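Laundry club enters the finals

1 Oct 2025

Students on the Fasari home robotics course have spent 23 sessions teaching a machine to do what their parents gave up asking them to do - deal with a shirt.
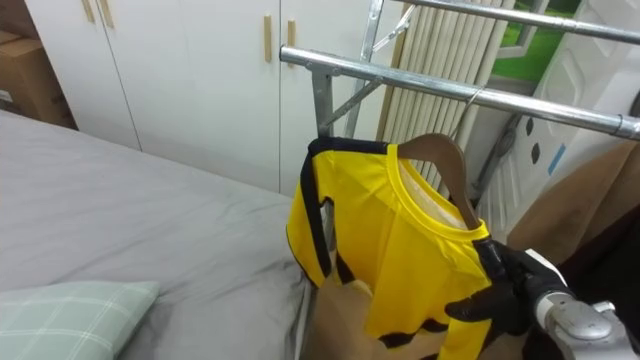 The gripper and the yellow top, on the hanger at the Fasari practice room.

The team meets Kastis College in the Govutico Cup next month. Marks are given for grip, neatness and leaving the rail standing.
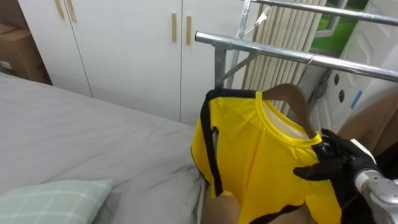 Collars are the hard part, says team leader Tainá Figueiredo. "It slides, it twists, it sulks."

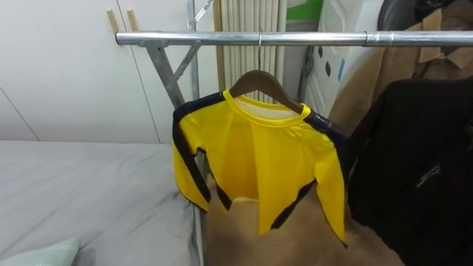
Entry cost the club 478 pounds, paid for by a cake sale in June. 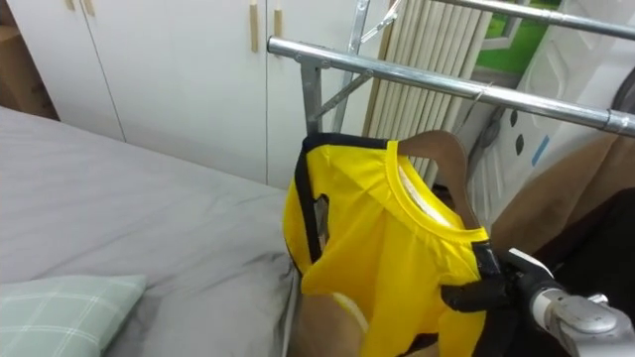
Eight teams are entered. Socks have been put off until next year.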